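Frequently Asked Questions – Cekovis Household Swap Table

Updated November 2020

What is the swap table?

It's a place to bring small household things you don't need and take home things you do. There is no money involved. We set up in the side room at Cekovis on swap days, put a blanket over the long table, and lay things out so people can see them. Most of it is the kind of stuff that ends up in a kitchen drawer.

Do I have to bring something to take something?

No. Plenty of people come with nothing and leave with a lamp cord or a bag of clothespins. If you do bring things, you don't get points or credit for them.

How many things can I bring?

As much as fits in 2 grocery bags. If you are clearing out a whole apartment, write to Serpil Toprak first. She keeps a list and can give you a later date when there is room. At the May swap we ended up with 315 items on one table and it was hard to find anything.

What kinds of things do you take?

Small electronics, cables, chargers, unopened packaged food, party and barbecue supplies, craft materials, toys, balls, cups, kitchen tools, stationery. It should be clean and small enough to carry in one hand. If you wouldn't give it to a neighbor, please don't bring it.

What don't you take?

Medicine, open food, alcohol, knives, candles that have been burned, anything with a cracked battery, mattresses, pillows, and large appliances. We also stopped taking VHS tapes. Glass is fine if it is wrapped.

Why is there a blanket on the table?

The table top is hard and slippery. Round things roll off it and cups get chipped when someone puts them down fast. We tried a plastic tablecloth first, but it slid around. Fleece holds things in place, and it goes in the wash afterward. It does pick up lint and crumbs, so shake out your bags outside before you unpack.

How should I put my things out?

Leave space between them. Don't stack. Put long things like skewers or rulers along the back, and flat packets with the printed side up. Balls go wherever there is a dip in the blanket. Mice, chargers and anything else with a cord should be placed so the cord can be followed from one end to the other without lifting other people's things.

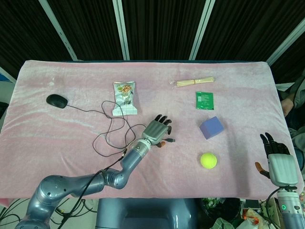 Cords are the main trouble on any swap day. If you have a twist tie or a rubber band at home, use it before you come. We keep a jar of them by the door, but it runs out. Please don't wrap a cord tightly around the device itself, as it bends the wire where it goes in.

Does the electronics stuff work?

We ask people to test it at home, and we trust them. There is an outlet by the window if you want to plug in a charger before taking it. For a mouse or a keyboard, bring a laptop or ask Umut Özkan, who usually has one with him. If you get something home and it doesn't work, you can bring it back to the next swap and put it in the recycling crate.

Can I bring snacks?

Yes, if the bag is sealed and the date on it is still good. Chips, crackers, tea and dry soup all go quickly. Put bags where they won't be leaned on. Please don't open food at the table – eat it outside or take it home.

Are there things for kids?

Usually. Foam blocks, balls, puzzles with most of their pieces. Foam toys get checked for bite marks and torn corners before they go out. Very small parts go in a lidded box, and a parent can ask for it.

What happens to what's left?

Packaged food goes to the Sayegh pantry the same evening. Cables and electronics that have been out three times are recycled. Everything else is boxed and kept for the next swap, up to 78 items, which is what the shelf holds.

Can I hold something for a friend?

For an hour, yes. Put a paper slip with a name on it. After that it goes back on the table.

Is there parking?

Street parking only, and Cirnadach Road fills up by ten. The Dineo bus stops across from the entrance.

Who do I ask if my question isn't here?

Leave a message at extension 1457 and Zübeyde Kahraman will call you back, usually within two days. Please say your number slowly.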